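Table Bench Rules: Frequently Asked Questions

Breler Robotics Workshop, Ludesthorpe
Last updated 5 September 2022

These answers cover the small-arm benches at Ludesthorpe. They apply to staff, students on placement and visiting teams. Where an answer differs from the older Kesum handbook, follow the one on this page.

Which rule set applies to my bench?

If your arm works on a table and handles everyday objects, you are under the Table Bench Rules. Mobile platforms have their own set, and so does anything with a payload above 2 kg. A mobile base with an arm on it follows both, and the stricter rule wins.

What counts as an everyday object?

Books, stationery, packaging, closed containers and similar. Knives, glassware and anything under pressure need a separate sign-off. Pencils and markers are fine. Keep caps on markers while the arm is enabled, and put sharpened pencils away at the end of the session.

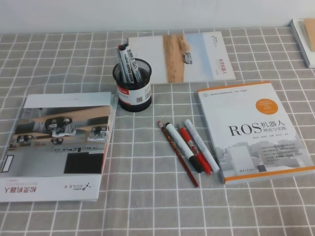
Books, a mesh pen holder and loose pens and pencil on the grid cloth.

Do objects have to be set out in a fixed layout?

No. Vary the layout between runs unless your test plan says otherwise. Objects may touch each other and may sit at an angle. Write down the starting layout or save a still from the fixed camera before the first motion.

Can I use the lines on the cloth for calibration?

No. The cloth is fabric and it shifts and wrinkles, so its squares are not a measuring reference. Use the rigid calibration board from the Ojeda cupboard and return it when you finish. The cloth is there to cut down glare and to stop light items sliding.

How fast can the arm move?

The limit at the tool is 500 mm per second with the guard closed and half that when anyone is within reach. Teaching by hand is done at the reduced setting only. Please don't raise the limit in software, even for a short test – the change stays in the controller and the next person won't know it's there.

Who can hold the stop button?

Anyone who has done the induction. The person holding it does nothing else while the arm is enabled, and that includes typing notes.

Can I leave a drink on the bench?

Only if it is one of the test objects, and then the lid stays on. Your own coffee goes on the shelf by the door.

How should thin or flat items be picked up?

Brochures and thin paperbacks are harder on the fingers than most people expect. Approach slowly, keep downward force low and don't let the fingertips drag on the cloth. If a page folds or tears, stop and log it. Soft fingertips should be checked for marks and splits at the start of each session and wiped with a damp cloth.

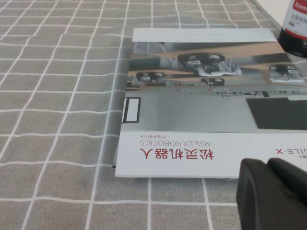 CAMERAS AND RECORDS

What do I need to check on the wrist camera?

Check that the cable has slack through the full range of the wrist and that the lens is clean. Part of the gripper will normally be in view. Don't move the mount to get rid of it, as recordings from different sessions have to match.

Is it a problem if printed text or logos are in the recording?

Product manuals, textbooks and commercial packaging are acceptable. Anything with a person's name, address or student number is not. Check loose sheets at the far side of the table as well, where they are easy to miss.

How long are recordings kept?

Until the end of the following November, then they are reviewed. Recordings linked to an incident form are kept until the form is closed.

Where do I find the forms?

Incident reports are on Form 374 and changes to a bench setup are on Form 508. Paper copies are in the tray outside the workshop office – fill one in the same day if you can.

Related items
Mobile Platform Rules: Frequently Asked Questions
Workshop induction: how to book
Gripper care and fingertip replacement
Borrowing from the Ojeda cupboard
Kesum handbook (superseded sections)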